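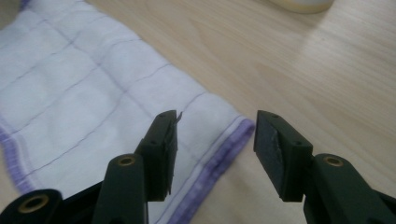 The tape came in a padded envelope with a game called Nolladton on one side and nothing at all on the other, and I must have loaded the wrong side four times before I worked that out. I was ten. The box showed a castle on a hill with lightning behind it, and the game itself showed a small yellow man in a room made of blue bricks, and I can tell you I have never felt cheated by that, then or since.

If you never played it (and most people didn't, because Skotlow Software printed only 2,000 copies before the money ran out), Nolladton was a maze game with a trading game hidden inside it. You wandered the cellars picking up candles, keys and loaves of bread, and every so often a merchant appeared and offered you something worse for something better. My brother and I argued for a whole summer over whether you should ever say yes to him. We drew the map on the back of leftover wallpaper, and it ran from the bedroom door to the window, with a bend in it where the bed got in the way.

The loading screen alone took most of a sandwich to arrive. First came the border stripes, then the title, one slow line after another, and then that lovely purple sky. I have it on a mug now! Then you got 8 lives, which sounds generous until you meet the bats.

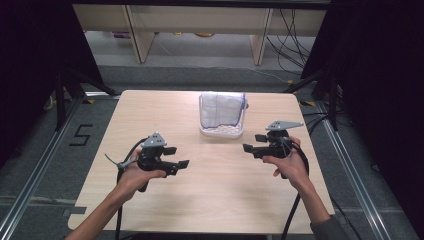

Two black hand-held grippers, one in each hand, at the table.

What made it special was the music. Home computers of that kind had a beeper that could manage one note at a time, and most games were happy to leave it there. Nolladton somehow squeezed 2 notes out of it at once, with a sort of buzzing drum underneath, and the tune went on playing while you walked about. It slowed down a little whenever there were too many bats in the room, so you could hear trouble before you saw it. I still hum it when I'm washing up, speeding up and slowing down in the proper places.

Skotlow followed it with Rusel, a racing game that I wanted to love and couldn't. The cars were pretty, the road was not, and the less said about the steering the better. A third game was advertised under the name Šindelář, with a full-page painting of a clockmaker in his shop, and I saved up for it from September right through the winter. It never came out. I kept the advertisement, and it's still folded inside the Nolladton box.

My best score, by the way, is 3,321, and I set it last month, on the same machine, with a new tape lead and a great deal of coffee.

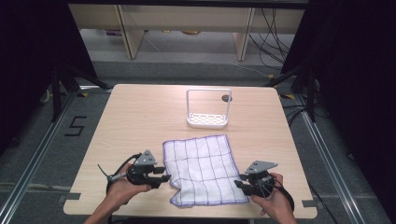

Can you finish Nolladton without trading with the merchant?

You can, but you'll need to find the silver key in the flooded cellar before your candle burns out, and the route there leaves very little room for mistakes. Most players trade one loaf for a second candle and go the long way around.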